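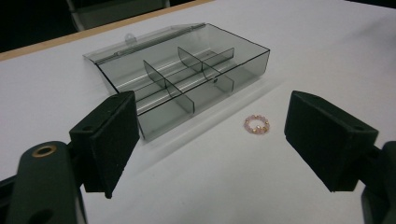
Beads are back on Tuesdays, and we have a proper place to do them! If you came to the bead evenings last winter you'll remember us hunched over the old green baize, which was lovely for stopping things rolling and hopeless for finding them afterwards, especially anything dark or small or (my own downfall) bottle green. Well, we've gone over to a white top, and I can't tell you what a difference it makes. It's smooth and slightly glossy with a pale wooden edge, and a stray seed bead shows up on it like a currant on a plate. I threaded a whole bracelet on my first evening at it without once getting down on the floor with a torch. Anyone who has sat next to me will know what that means.

The table came to us from Lesia Dovhaniuk, who had it in her spare room at Zandisside and wanted the space for a loom. She offered it in May and we had it through the door of the back room by the end of the same week, with Orest Kravets on the heavy end and the rest of us calling out instructions he was good enough to ignore. It did have to go through the kitchen on its side. There is a new mark on the kitchen door frame and we would like to say sorry to the lunch club for that.

White does have its own ways, and we've been learning them. Clear and white beads vanish on it completely, so if you're working with pearl or crystal, bring a dark face flannel or a bit of velvet to tip them out on. Hard tops also bounce! A bead dropped from any height is off across the table and away. Pour low and slow, with your other hand curled round like a little wall. Hnat Stasiv uses a saucer, Oleksandra Kovalchuk uses the lid of a shoebox lined with felt, and I've tried both and keep going back to the flannel, mainly out of habit.

Boxes, boxes, boxes

The other thing I've been wanting to write about for weeks is storage, and if you don't care about storage you may skip to the part about cake. We used to keep the shared beads in jam jars. Jam jars look wonderful on a windowsill and they are a menace on a work table. You can't get your fingers in, you tip too many out, and then when you come to put them back half of them go down your sleeve. So over the summer we've moved the whole shared collection into small flat boxes with lids, and I'm so pleased with them that my family has asked me to stop bringing it up at meals.

They're a smoky grey plastic that you can see through, shallow, with a hinged lid that swings right open. The bit I love is the inside. There's a clear divider and the compartments have curved bottoms, so the beads gather down in the dip and you can scoop one up with a fingertip or the end of the needle without chasing it into a corner. Square corners are where seed beads go to live out their days. I've got a square-cornered box at home with the same three yellow ones wedged in it since my daughter was at school.

Tymofii Yatsenko found them, at Bilyk in Musdale, on the shelf below the fishing things. He bought 9 for us and then rang from the shop to ask whether that was enough, and of course it wasn't, but it was all the money he had on him. We've filled those with the colours that get used most. The less popular ones (there's a mustard that came in a house clearance, 300 of them at the very least, if anyone is making something autumnal) are staying in jars until somebody goes to Musdale again.

We've settled on one colour family to a box, light on one side of the divider and dark on the other, and the label goes underneath. I wanted it on the lid. Oleksandra pointed out that you can see the colour perfectly well through the plastic and what you need in writing is the size, which you only look up when you've got the box in your hand anyway. She was right, and it does look much neater.

A few habits that have made the evenings run more smoothly. Have one box open at a time in front of you and put it up at the far side of the table with the lid folded back away from you, leaving the near part of the table clear for your own work. Sleeves up. Tea goes on the trolley, never on the table, and yes that includes me. When you've finished with a colour, close the lid and press until it's properly shut before you lift it. Please, please do the pressing. Hnat picked one up the week before last with the lid only resting, and the turquoise is still turning up in the hoover.
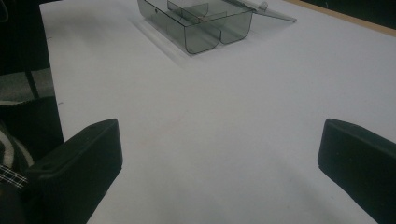
What we're making next

For the next few sessions we're doing daisy chain bracelets, which are the friendliest thing in the world to learn on. You need two colours for the flowers and one for the bits in between if you want bits in between. Lesia is going to take the beginners at the window end. She has endless patience and will happily unpick your work with you as many times as it needs, and she's bringing her own samples so you can see what they look like done in big beads, in tiny ones, and in whatever it was she used for the one she wears to weddings.

If you've already got daisies in your fingers, Oleksandra is starting a twisted rope necklace at the other end and would love some company. She says it's easy. I've seen the sheet and I'd call it absorbing! It uses four strands and a good deal of counting under your breath, so perhaps don't sit beside me if you're doing it, as I talk.

Bring with you, if you have them: small sharp scissors, your glasses, a flannel or other soft mat, and thread you like. We have needles and a reel of nylon thread for sharing. The shared beads are free to use for your first piece, and after that we ask for a little something in the tin when you've taken a lot. Unopened packets of your own are fine to bring, opened packets are fine too if they're in something with a lid.

Unwanted beads very welcome

Broken necklaces, odd earrings, the bottom of your mother's sewing box, we want the lot. A bag came in from a lady in Jernulside last month that had obviously been through several house moves, knotted and fluffy and full of safety pins, and we had the happiest evening sorting it. There's something about sitting round a table doing a very small job with other people that makes everyone talk. We got through Orest's entire holiday, including the ferry. We also found some lovely old cut glass drops, dark red, and those have been put aside for whoever would like to have a go at earrings. Ask me where they are, they've got their own place.

Do shake the sand out first if they've been to the beach. And we can't use anything sticky.

Cake

Somebody asked whether there would still be cake now we have a white table, and the answer is certainly there will be, at half time, in the other room. Tymofii's poppy seed one is promised for the first session back. I did wonder about poppy seeds and size eleven blacks in the same building, but he's agreed that everyone washes their hands afterwards, and it's far too good a cake to give up.

When and where

Tuesdays in the back room, from seven until nine, and the side door will be open from a quarter to. Come along even if you've never threaded a needle. The beginners' end has the better chairs anyway, and if you can't see to thread there's always somebody who'll do it for you. Lifts from Zandisside can be arranged with Orest, who has room for three and leaves from outside the chemist. Let him know by Monday teatime if you can.

And if you're passing Bilyk before then, we could do with more of the boxes. The smoky ones with the rounded insides, please, and keep the receipt.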